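The Pier Fight Comes to Dravley

I got to the Dravley town hall at 6 in the evening with a notebook, a granola bar and very low expectations. By 9 I had filled 11 pages and lost my good pen to a woman in the third row who wanted to write down the senator's office number.

The fight is over the old ferry pier. State senator Ramiro Prieto used to love the plan to lease it to a freight company for 50 years – he said so at every ribbon cutting I ever covered. Now he has an election coming, and he'd like "a longer conversation." I asked him how long. He laughed and went to find coffee.

His challenger, Waqas Abbasi, runs a repair shop over in Grerkstead and talks faster than I can write. He wants the pier kept public and the lease put on the ballot.
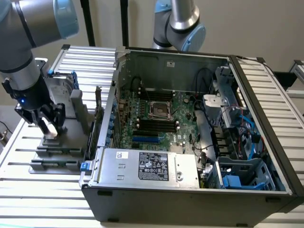
What the neighbors want

Mostly, they want to fish. I talked to people from Harms Street who have dropped lines off that pier since they were kids, and they'd vote for a heron if it promised to keep the gate open! A few do like the freight plan, and they have a point: it comes with 56 jobs, and Dravley could use them.

The senate vote is set for January. Prieto still hasn't said which way he's going.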